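Indoor Air Monitoring Becomes a Routine Part of Workplace Safety

Employers that once checked ventilation once a year are beginning to track it hour by hour.

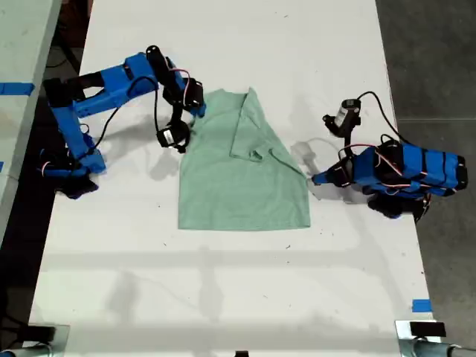
Sensors on the Shop Floor

Ridbridge, a contract packaging firm with 600 employees on two sites, installed 128 wireless air sensors in February. The units, supplied by Lakik, record carbon dioxide, humidity and fine dust, and send readings to a display in each supervisor's office.

"We had complaints of headaches in the afternoon and no figures to set beside them," said Manouchehr Zarei, director of facilities at Ridbridge. "Now a supervisor can see which bay needs more fresh air and call maintenance before the shift ends."

In the first 21 days, the system flagged a blocked return duct and two dampers that had been left closed after repairs - faults the annual inspection had missed.

Linking Alerts to Equipment

A second product, Falo, connects the readings to existing fans and air handlers. Airflow increases when a set limit is passed and drops again overnight. Ridbridge is testing it in the loading area, with a decision on wider use expected after the summer.

Smaller employers may prefer the portable Lis monitor, which stores up to 3000 readings and requires no network connection.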